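The second life of a flower shop

When I first telephoned Rajitha Mondal to ask whether she might talk to me about leaving the flower trade, she laughed and said she hadn't left it so much as wandered into the next room. I didn't understand what she meant until I had spent most of a February afternoon with her in Holtstead, drinking a great deal of tea and being told, very kindly, that nearly everything I do to cut flowers at home is wrong.

Rajitha ran the shop called Gittins for 32 years. She never got around to changing the name over the door, which belonged to the family who had it before her, and there are still people in town who call her Mrs. Gittins and get an answer. "I answered to it at my own wedding," she told me. "My husband's aunt had ordered from the shop for years and she came up and said, Mrs. Gittins, the tables look beautiful, and I said thank you very much. What else are you going to say?"

She sold the lease two summers ago and now teaches arranging, mostly with artificial flowers, to anybody who cares to come along. That last part surprised me, and I said so. I had somehow expected a florist of her generation to be a bit fierce on the subject.

"Oh, I was fierce," she said. "I was terrible. A woman came in once wanting to match some silk peonies and I more or less showed her the door. I thought about her for years afterward. She had a mother in a nursing home where they wouldn't allow fresh flowers on the ward, and I only found that out from somebody else, later on. So there I was, so proud of my buckets and my cold room, and I'd sent her off with nothing."

We were sitting in her kitchen, which has a low window over the sink and a row of jugs along the sill, and every so often she would get up in the middle of a sentence to move one of them an inch or so to the left.

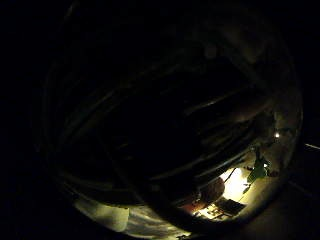 I asked her what the mornings had been like, in the shop years, and she closed her eyes for a moment before she answered.

"Dark," she said. "I remember the dark and I remember my hands. The truck came at four in the morning and you'd be carrying boxes in with your fingers so cold you couldn't tell whether you had hold of the thing. Then you'd cut and strip and get it all into water before you even thought about coffee. I loved it, you know. I complained every single day and I loved it."

Her hands are the reason she stopped. The joints in both thumbs had been getting worse for a long time, and by the last winter she couldn't squeeze the pruners without bracing them against the bench. She had taken on Rezaul Weerakoon as a Saturday boy when he was still in high school, and by then he was doing most of the heavy cutting and all of the driving. He's the one who has the business now. He moved it to the other end of the street, to the old Rastach building with the tall windows, and he runs it under the name Stirura, a word he says he made up in the bath.

I walked over to see him before I went home, and he was every bit as talkative as she is, which may be something the work does to people.

"She taught me by not saying anything," Rezaul said, wrapping tulips the whole time he talked. "I'd make something up and put it on the counter and she'd look at it, and then she'd walk around it, and then she'd go and put the kettle on. And you'd stand there thinking, well, is it all right or isn't it? And by the time the kettle boiled you'd have seen for yourself what was the matter with it."

What was usually the matter with it?

"Too much. It's always too much. I was seventeen and I wanted everything in there."

Rajitha agrees with him about that, although she puts it more gently. When I asked what she tells her beginners on their first evening, she said she asks them to choose one flower they would be sorry to lose, and to build the rest of the bunch around it. People nearly always choose roses. She has no quarrel with roses, but she likes to put something plain next to them, and she will go on about daisies for as long as you let her.

"A daisy is such good company," she said. "Put red roses by themselves and it's Valentine's Day, it's very serious, somebody's in trouble. Put daisies around them and it's just a nice thing to have on the table. Then a bit of yellow somewhere off to one side. I never put it in the middle. I couldn't tell you why, I just don't like it there."

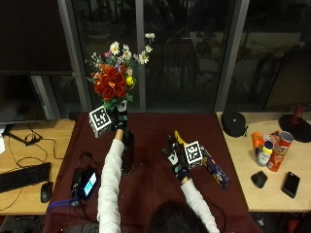
Red roses ringed with white daisies, the yellow bloom kept to one side.

Vases are the other subject on which she can be drawn out. She owns 43 of them, a figure she gave me with some embarrassment and then corrected twice before settling on it, and her feeling is that most of us keep the wrong ones. We have wide glass bowls that were given to us as presents, and everything we put in them falls outward and looks tired by lunchtime. What she'd like us to have is something tall and fairly narrow, in a dark color, and heavy enough at the bottom that the cat can walk past it.

"And then you lift the flowers up over it before you cut anything," she said, and she stood up to show me, holding an imaginary bunch at arm's length over the teapot. "You hold them up high and have a good look. How tall do they want to be? You can always take a little more off the stem. I've had people cut first and look second and then they're very cross with me, as if I'd done it."

With artificial stems there's usually wire inside, so you need proper cutters and a bit of patience, and she bends the ends back instead of cutting whenever she can, so that the same flowers can go into something taller next month. She takes her arrangements apart regularly. She thinks the reason people look down on artificial flowers is that they see so many that have been left standing in one spot for years with dust on them, and she believes you would look down on anything that had been treated like that. Hers get changed with the seasons. She goes over the petals with a dry paintbrush, a soft one, and she does it in front of the radio in the evening.

I wondered whether she missed the smell.

She took her time over that. "I do," she said. "I miss it very much. When I go in to see Rezaul I stand just inside the door for a minute and he pretends not to notice. But you know, I don't miss throwing them away. I threw away so many flowers. At the end of every week I'd fill the bins out back, and some of them were still perfectly lovely, and they were only going because there were new ones coming in behind them. I never got used to it."

Her classes take up to ten people, and she'd prefer fewer. They come with all sorts of reasons. One man was making something for his wife's grave and wanted it to stand up to the wind, and she spent two full evenings with him on the weighting of the pot alone. A pair of sisters come every month and argue from beginning to end. There was a girl getting married on very little money who made every centerpiece herself, and then lent them to a cousin, and Rajitha believes they are still going around the family.

"They've been to more weddings than I have," she said.

She has no plans to stop. The thumbs are better for the rest, or at least no worse, and she has lately been talking to Rezaul about using his back room once the evenings get lighter, so that she could teach with fresh flowers again every now and then, and he could do the cutting. He told me it was his idea. She told me it was hers. When I left she pressed a jug on me from the windowsill, a small blue one with a chip in the rim, and then called after me down the path that I was to use lukewarm water and take the bottom leaves off, all of them, and not to stand it next to the fruit.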